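4.3 Lounge Tidying: Shift Handover

Applies to Vasta units assigned to staff lounges and waiting areas. The attendant on shift remains responsible for the room. The unit takes over pillow placement and light pickup; stain treatment, glassware and food stay with the attendant.

1. Log in at the wall panel and open task 1632.
2. Confirm that the floor in front of the seating is clear of bags and cables.
3. Select the pillow layout. Layout 2 stands the pillows upright against the backrest.
4. Press Start and step back. The unit waits 30 seconds before moving its arms.
5. When the task ends, check the seat and sign the shift sheet.

CAUTION: Do not reach between the grippers while the arms are powered -- use the stop button first.

NOTE: Attendants who used to reset each lounge by hand now supervise two rooms per shift. Changes to room assignments go through Hjørdis Nordin, not through the panel.

NOTE: On leather seating, set grip force to Low. Fruit baskets and side tables are excluded from pickup by default.

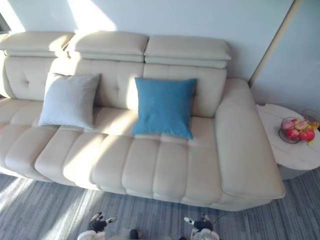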